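Two tables pushed together, how do you live with the seam?
Forum: Home and Small Workshop > Tables, Benches, Storage

asmaa_s
Hello everybody. I have a question about tables. In our shared room we put two tabletops together to get one large white surface. We use it for sorting cables and small parts, and on Friday we also have our drinks there. The seam goes from left to right across the whole table. I put the blue bin exactly on the seam, so that nothing small can fall in at this place. My colleague says this is a bad idea and the bin should stand on one half only. What do you think? The drinks stay at the back by the wall. 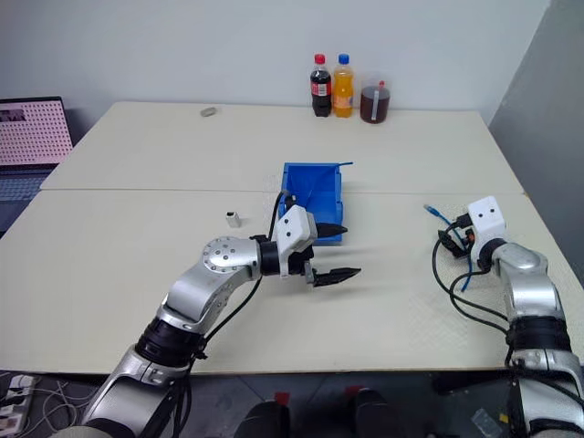
The table with the blue bin on the seam, drinks along the wall

The two tops are from Graline and each one is 600 deep. I did not fix them together yet.

tretard_fan
I am with your colleague. If one top moves a little, the bin rocks, and you will notice it each time you put something in. I had the same with two Tretard desks. Fix the tops first, then decide where the bin goes.

Also, 600 is the nominal size. Measure yours. Two tops from different deliveries are not always the same.

ola855
I disagree with tretard_fan. A bin is not a lathe, it can rock a little. What I would worry about is the soda. Cola and orange soda on the same table as cables? One bottle falls and you clean connectors for the whole evening. The bottles have caps, fine, but the cup is a different story.

asmaa_s
Thank you both. The cup is always at the back, and we work in the middle. In two years we had one accident, and it was tea.

I measured now, as tretard_fan asked. Both are 600, so the sizes are correct. Another view, the seam is in this one too:
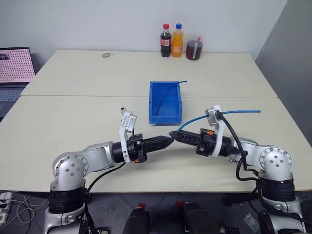
Photo: Asmaa Salem

You can see the second blue piece is still on the table to the right of the bin. The other one is inside, but its tip comes out over the rim at the back. This is my second question. The bin is too short for it. Do I need a longer bin, or do I roll the thing up?

tretard_fan
Roll it, but loosely, and use a hook and loop strap. A longer bin will only collect more things. I know this from my own shelf.

ola855
For once I agree. And please no tight rolls. I would hang the long ones on the wall, you have a lot of free wall there.

asmaa_s
The wall belongs to the landlord and I am not allowed to drill – otherwise I would do it.

fahmy_bench
For the seam: flat joining plates from below, 30 mm in from the front edge and the same at the back, then one in the middle. Clamp the tops before you put in the screws. Check the length of the screws two times, I once came out through the top of a good desk.

If you don't want to screw, there is a thin cover strip from Ererura. It is glued on, and it makes a small bump. For sorting small parts I would not like the bump.

tretard_fan
The strip is fine if you use a mat over it.

fahmy_bench
With a mat you don't need the strip.

asmaa_s
I will try the plates, they sound more serious. The bin can stay on the seam until then, and my colleague can complain until then. I will write again when the screws are in.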